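Ticket: Delegate numbers wrong in the Trusari event report
Product: Sutero venue calendar, report export
Status: waiting for customer
Priority: normal

Saturday, first message
We are the convention office of Nendley. In November we export the yearly report for our destination ranking application. The report shows 2,986 delegates for the Trusari congress, but our registration desk has 599 fewer. I checked the export two times and the number is the same.

Reply from support
Thank you for the clear message. Please open the event and look at the tab "Sessions". If one delegate is booked in two halls, the old export counts this person twice. Please tell us also which version you have.

Customer
We have version 8. I see 11 sessions and many people are in more than one – so this can be the reason. The tab opens slowly, but it opens.

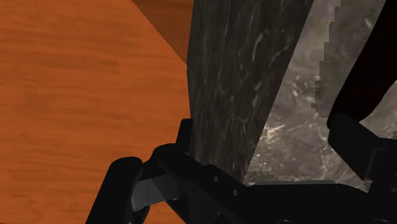 Steps we ask you to try
1. Go to Settings, then Reports, and switch on "Count each badge one time".
2. Save, and close the event before you export again. If the event stays open, the old total is kept.
3. Compare the new total with the list from your registration desk.

Customer
Step 1 is done. In step 2 the Save button is gray for my user. I think I need the administrator role – can you give it to me, or must our own office do it?

Support
Your own office must do it, under Users and Roles. After this please repeat step 2 and write the new total in this ticket.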